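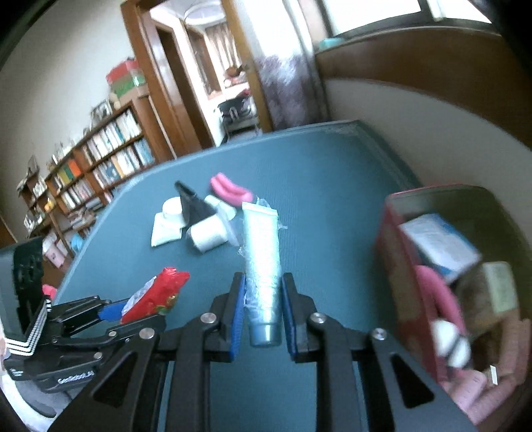 Slide 1. Sorting table, with the open box on the right.

Speaker notes: Small stuff, one table
25 September 2022

Start with the tube. Ask the room where it would go in their own house. Wait for answers. Usually bathroom, craft drawer, junk drawer.

A squeeze tube with bits of plastic wrap still on it is the sort of thing that sits on a shelf for years. My rule is wrapping off first, then read the label, then decide. If you can't tell what's in it, it goes.

Point out the funnel and the little white cup. Kitchen things, or they could be. They travel. Moreo, the household I worked with in June, had funnels in three rooms. We put them all in one place before we threw anything out.

The red wrapper: trash. Don't discuss it, drop it in the bag. People lose a lot of time on wrappers and empty bags.

Pink lips: toy. Toys get their own pile even when there is only one.

Now the box. Cartons, something plush, all in together with the top open. I let people use one mixed box per session and it has to be empty by the end. Two mixed boxes and you have moved the mess to the floor. (If short on time, skip to the padded mat.)

Padded mat. Small things don't roll as much and the tabletop doesn't get scratched. A folded blanket does the same job. Clear the table down to the mat between rounds.

Timing. 40 minutes of sorting, then a 10 minute break. Most people can do 6 rounds in a weekend. Jandus Hall workshop did almost 3,000 items over the whole series, mostly paper and packaging.

Bookshelf in the back: leave it alone today. Books are a separate talk. Same for the boxes stacked on top. Finish the table before looking up.

Handout is on the chair by the door. Next slide, labels.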